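Wood tabletops – questions we get a lot

Last updated July. Kulap answers most of these, Solange does the shipping ones.

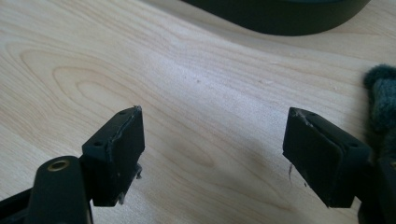 Will my top look like the one on the order page?

Close, never the same. Grain is grain. Some tops come out nearly plain, some have long curvy lines and ovals all over one side. If you want plain, write "quiet grain" in the order notes and we'll try. Can't promise.

Is a knot a defect?

No. A tight knot or a swirl around one is just how the tree grew. A knot you can push a fingernail into, or one that's cracked through to the underside – send us a photo, we'll replace it.

Tiny dark specks in the wood?

Try a damp cloth first. If they wipe off it was dust or crumbs. If they don't, they're in the wood, and we leave those alone. Please don't dig at them with a knife, people do.

What sizes do you have?

The Casenov desk top is 1092 mm wide. The Honorato is 2000 mm, for dining. Both can be cut down, neither can be made longer. Cut tops are not returnable so measure twice.

What finish is on it?

Clear hardwax oil, two coats, low sheen. It still shows a soft hazy patch if there's a window or lamp on it. Tilt your head, if the patch moves it's light. If it stays put it's probably a heat mark or polish buildup, see next one.

How do I get a white mark out?

Soft cloth, a little of the oil from the care tin, rub with the grain, leave it overnight. Still there in the morning? Fine pad, very light, then oil again. Don't use spray polish, it just sits on top and goes cloudy.

How often do I oil it?

Desk, once a year. Kitchen, more like every three or four months. When water stops beading, its time.

Can I sand it myself?

Yes. Go with the grain the whole way, even where it curves – follow the length of the board, not the ovals. Do the entire top or you'll see the edge of the patch forever.

Do legs come with it?

Legs are seperate. Bolteck and Grivance frames both fit our inserts. Bolts are in the bag taped underneath, hand tighten first.

How much is delivery?

$46 for a desk top, local. Over $500 it's free. Two people needed at your end for the Honorato, the driver only takes it to the door.

It arrived with a dent, now what?

Keep the cardboard. Email Solange Aguiar with your order number and two photos, one close, one from farther back. Same for wrong size, wrong top, missing bolts.

Not on here? Call before 4 pm and ask for Kulap Bunnag.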